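Wednesday, late

Radio on since six. Furnila ceasefire talks stalled again, Besson's side walked out after 40 minutes and now both foreign ministries say the other lot started it. Tanks still parked at the Bikard crossing. Gisela rang from Lakbridge, line awful, says the border road's been shut 3 days and petrol's gone up twice.
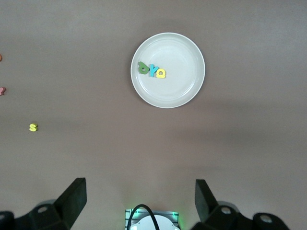

Digby Goodwin on the evening program – said sanctions wont bite before winter. Probably right, hate his voice though. 27 countries signed the statement, four abstained. Ours signed, no word on the refugee places. Wrote to our member agian. Second letter this month.

Must ring Gisela back before her work. Tired – bed.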